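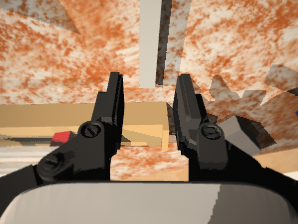 Marbled pattern in burnt orange and cream, rendered.

Durkero Surfaces

A set of 270 repeating surface textures for use in 3D scenes, games, printed backgrounds and teaching. The textures cover marbled, rusted, speckled, veined and plain weathered finishes. All of them were made by hand-tuned pattern recipes, and the recipes are included, so you can change a colour or a grain size and build the texture again.

Contents

What is in the set
Folder layout
File naming
The fields in the index
How the textures were made
Using the textures
Building from the recipes
Colour
Known problems
What the set is not good for
Licence
Changes
Reporting faults

What is in the set

There are 270 textures sorted into 11 families. A family is a group that shares one recipe type. Within a family the textures differ in colour, scale and the amount of wear. Some families are much bigger than others. Marble and rust are the largest, and chalk is the smallest.

The families are: marble, rust, limewash, slate, terrazzo, cork, chalk, lichen, fired clay, worn paint and stained paper.

Each texture comes as four maps: colour, height, roughness and normal. The colour map is the one most people want. The other three are there for lighting and can be left out if you only need a flat picture.

All maps in a texture line up with each other. If you crop or turn one, do the same to the others. The normal map also needs its directions changed when you turn it, and a plain picture editor will not do that for you.

Folder layout

textures
One folder per family, then one folder per texture, with the maps inside.

recipes
The settings files, one per texture, in the same family folders.

palettes
The shared colour lists. Recipes refer to these by name.

previews
Small flat copies of the colour maps, for browsing.

index.csv
The full list, one line per texture.

LICENCE.txt
Terms of use.

The previews folder can be deleted without harm. The palettes folder can't, if you plan to build anything. A recipe with a missing palette will stop with an error that names the palette it was looking for.

File naming

Names are in lower case with hyphens. The family comes first, then a short name for the look, then the map type. For example:

marble-rust-cream-colour.png
marble-rust-cream-height.png
lichen-grey-roof-roughness.png

The short names are only labels. They were picked while the textures were being made, and a few of them no longer fit very well after later colour changes. We kept the old names so that existing projects would not break. Use the tags in the index if you want to search by what a texture looks like.

British spelling is used in all file names, so it is colour and grey throughout. Scripts that look for "color" will find nothing.

The fields in the index

name
The short name, the same as the folder.

family
One of the 11 families listed earlier.

tags
Words separated by semicolons, such as mottled; warm; streaked.

main_colour
The colour that takes up the most area, in plain words.

second_colour
The next one. Left blank where the texture is close to a single colour.

scale
Fine, medium or coarse. This is a judgement made by eye and compares textures within a family. A fine terrazzo is still coarser than a coarse chalk.

contrast
Low, medium or high, worked out from the colour map.

repeat_visible
Yes or no. Yes means that the repeat can be spotted easily when the texture is tiled over a large area.

recipe
The path to the settings file.

Blank cells are blank on purpose. We do not use "none" or "n/a" anywhere in the index.

How the textures were made

The work began as an internal library at Durkero for floor and wall finishes in interior drawings. The early textures were scans of real samples, and they had the usual faults: uneven light, seams, and dust that showed up as soon as the texture was tiled. None of those scans are in this set. They were used as a guide for colour and grain, and then put away.

Every texture here is built from layers of noise. A typical marble recipe starts with a broad layer that decides where the dark and light areas fall. A second layer pushes the first one about, which gives the streaks and swirls. A third adds fine speckle. The result is then mapped to a palette, so low values take one colour and high values another, with a soft or hard step between them.

The rust family works in much the same way but adds a mask for pitting. The mask drives the height map as well as the colour, so that the pits look sunken under a low light. Lichen has its own growth step and takes a good deal longer to build than anything else in the set.

The layering tool is Graltent. The palettes were first drawn up in Votico and then exported as plain text, so you do not need Votico to read or edit them.

After each batch the textures were tiled on a large flat plane and looked at from close up, from far off and from a low angle. Textures that failed were changed or dropped. Those that passed but still showed their repeat have yes in the repeat_visible field.

Using the textures

Load the colour map with the usual settings for a picture. Load the other three as data, with no colour correction. Getting this wrong is the most common cause of surfaces that look too shiny or too flat.

Set the texture to repeat in both directions. There is no border to trim.

A surface seen from far away often needs a coarser texture than you would expect. The fine speckle in the marble and cork families turns into an even tone at a distance, and on some screens it shimmers. Mipmaps deal with most of it. Where they don't, pick a texture with low contrast and medium scale.

Large floors look better with two textures from the same family blended by a soft mask. Any two from one family will blend without an obvious join if their palettes are close. Mixing across families is less reliable, though slate and limewash go together well.

The height maps are not to a fixed real-world depth. Start with a low strength and raise it until it looks right. The stained paper family should be kept very low or turned off.

Building from the recipes

You need Graltent installed, and the recipes and palettes folders side by side. Then run:

graltent build recipes/marble/rust-cream.txt

The output goes in a folder called out unless you give another one. To build a whole family, give the folder in place of the file.

Each recipe has a seed. The same seed and the same settings give the same texture every time on one machine. Between machines there can be tiny differences in the fine layers. They are too small to see but will make a file check fail, so don't compare builds by checksum.

The settings most worth changing are grain, which controls the size of the speckle; warp, which controls how far the streaks are pulled; and edge, which controls how sharply one colour gives way to the next. Values of warp above 10 tend to tear the pattern and leave hard lines. The tool allows them all the same.

If you change only the palette, the height and normal maps stay as they were and do not need to be built again.

Colour

Colour maps are in sRGB. The palettes were chosen on a calibrated screen under neutral light. Printed results will vary, and the burnt oranges in the marble and rust families are the hardest to hold. On uncoated paper they go brown. A test strip is worth doing before any long print run.

The colour words in the index come from a short fixed list. Rust, orange and brown are kept apart there, although many textures sit between them. If you are looking for a warm texture, search all three.

Known problems

Three textures in the worn paint family have a faint diagonal band in the roughness map. It shows only under a strong side light.

The terrazzo normal maps use the opposite green direction from the rest of the set. Flip the green channel if the chips look sunken. We mean to correct this in the next release, which is planned for December.

Some lichen previews were made before the last palette change and are greener than the textures themselves.

The tag "streaked" has been used unevenly. Treat it as a hint.

What the set is not good for

The textures imitate the look of materials and carry no measured properties. They should not be used to match a real stone, paint or metal, or to judge the condition of one. The rust textures in particular do not follow any corrosion grading and will mislead if used to train a system to find rust on real structures.

The range of finishes is narrow. There is no wood, no cloth and no grass, and there are no plans to add them.

Licence

Free to use in personal, teaching and commercial work. You may change the textures and share the changed versions. You may not sell the set, or a large part of it, as a texture library. Credit is welcome but not required. If you do give it, "Durkero Surfaces" is enough.

The stained paper palettes were supplied by Bajpai and come under the same terms.

Changes

Current release
Added the stained paper family. Corrected seams in cork. Moved palettes into their own folder. Renamed the field "size" to "scale".

Previous release
Added height maps for slate. Dropped several limewash textures that were close copies of each other.

Reporting faults

Send the texture name, the map and the program you are using. A small picture of the fault helps, especially for seams. Reports are read every Thursday, and fixes go into the next release.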